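Teaching a robot arm to swap computer parts: what I did with my summer and the first half of fall

Project report, Tiziana Tedesco
10 October 2021

Okay, so the short version of my project is that I spent a lot of weeks moving a robot arm by hand so that a computer program could copy me. The longer version is below, and I've tried to include the parts that went badly, because my advisor said those are the parts the next student will read first.

What I was trying to do

The project is called Hekine. The goal is a policy (the learned program that picks the arm's next move from the camera view) that can take a part out of a computer, park it in a holder, and later put it back. Old computers get taken apart by people with screwdrivers and a lot of patience, and the parts are all slightly different from one machine to the next. You can write a fixed script for one model, but it breaks as soon as the case is turned a little. So we wanted to learn from examples instead, and somebody had to go make the examples. That was me!

I started in August with a plan to collect 4,000 demonstrations. I ended up with 2,000 that I'd trust. More on that later.

The setup

The arm is a Universal Robots arm with a two-finger gripper, and there's a small camera at the wrist looking out past the fingers. I liked the wrist camera right away because it sees the thing you're about to grab, and I stopped liking it as soon as I tried to judge how deep a card was sitting. From that angle a card in the grip is a thin line and not much else.

For the parts we have a holder board with upright slots for the thin stuff (memory and small expansion cards), a square socket for a processor, and places for a hard drive and a graphics card. I redesigned the slots 3 times. The first ones were so snug that the arm would lift the whole board along with the card, and the second ones let cards lean over. The logging software is called Nitau. It was written by a student before me, Subramaniam, and it's great except that it used to save the gripper width one step late. I found that out after a week of recording. That week is gone.

How a session went

I'd pick a part and a starting spot, shift the case a little, hit record, and drive the arm through the move. Then I'd mark the try as good, messy, or failed, and write one line about it. At first I threw the failed ones away, which I regret. The messy ones turned out to be useful too, especially when I missed a slot, backed off and came in again, because the policy needs to see how to recover.

I changed the computer as well as the part. If you only ever record over one case, the model learns that case and its nice shiny rail and has no idea what to do over another one. Swapping cases was the slowest part of the day by far (and the hardest on my back).

Views from the wrist camera while I was collecting:
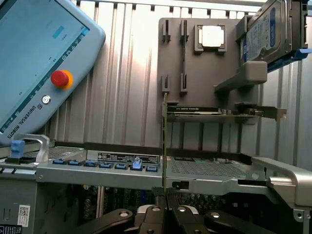
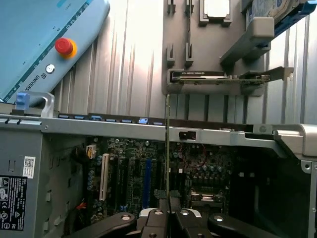
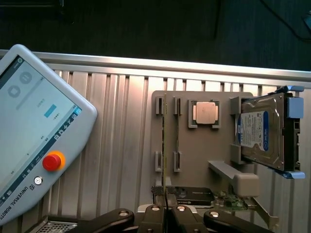
My biggest problem was that I got better at it. My early demonstrations are slow and full of little pauses, and the later ones are quick and smooth, so the data looks like it came from two different people. The first model I trained on everything would creep up to a slot and just hang there, like it was thinking it over. I'm pretty sure it learned that from me. Trimming the pauses helped a lot, and so did dropping most of my first batch, and that's where a big chunk of the missing demonstrations went.

The other thing was light. Metal surfaces catch reflections, and a model trained only on morning sessions did noticeably worse after lunch. I began splitting my sessions across the day and the gap got smaller, though I didn't have time to test that properly.

Where it stands

Picking a thin card out of a slot works well now. Putting one back into a slot works if it comes in straight. Seating a card in a motherboard is still mostly a failure, and I think the wrist view alone isn't enough for it. My 6 best runs are saved in the Ciller folder on the lab drive together with the settings I used, so please start from those and leave the older checkpoints alone.

If I had another semester I'd add a side camera and some kind of force reading before recording a single new demonstration. I'd also get a second person to drive the arm, so the model isn't stuck copying my habits. Session notes are in the same folder, spelling mistakes and all.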